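12 February 2026
Glue bench, Janwood hide glue trials, second batch

Right, writing this up before I forget which pot was which. The first batch went off smelling like a wet dog and I threw it out, so ignore the January numbers in the back of the book. Starting again with the Janwood pearl glue, soaked overnight in cold water, and the Femitz flakes as the comparison. Same beech offcuts for both, planed this morning (blade needs doing again, there's a nick in it and you can feel the ridge with a fingernail).

Weighed out 105 g of pearls to 337 g of water for the long-open-time mix. Bit thin to look at, but it strings nicely off the brush once it's warm!
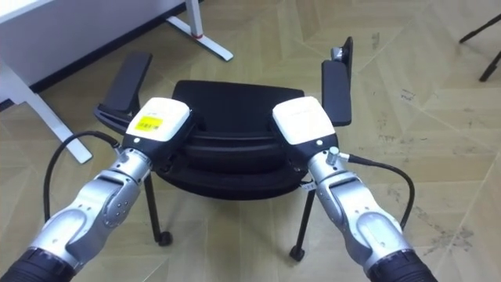

Can the glue be reheated the next day?
It can, two or three times, as long as it's gone in the fridge overnight with a lid on. After that it gets weaker, so bin it.

Glued up 12 joints from each pot, all plain butt joints, end grain sized first with a watered-down coat. I'm fairly sure the sizing matters more than the brand, but I've thought that before and been wrong. The Femitz grabbed faster, nearly too fast on the longer pieces. I had to warm the wood with the hairdryer to get any sliding time at all, and the Janwood let me faff about lining up edges for ages.

Clamps came off two of them early because I needed the clamps for the Cassim drawer fronts (sorry). Those are marked with a cross in pencil, don't count them.

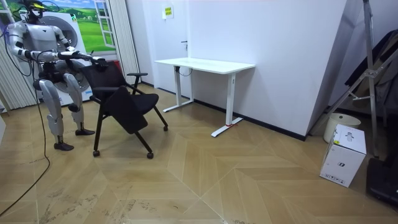 Anyway, the pinch of salt. I put a bit in the second half of the Janwood pot to slow the gel down, and it does, but the squeeze-out stayed tacky well past lunch and picked up sawdust from everywhere. Wouldn't do it again in a damp month. Might be fine by April when the stove isn't going on and off all day.

Cleaning up was easy, hot water and an old toothbrush. Please don't use the good brush with the Genby handle for glue, it sheds now and I've been picking bristles out of joints.

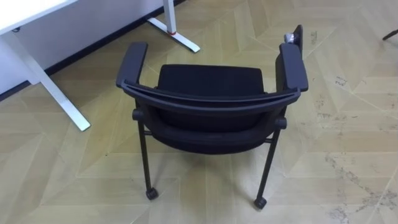

Black chair with armrests, parquet floor.

Still to do: break the joints once they've had a proper week, write down wood failure against glue failure for each, sharpen that blade. Femitz pot is on the top shelf of the fridge, Janwood on the bottom, salted one has an S on the lid.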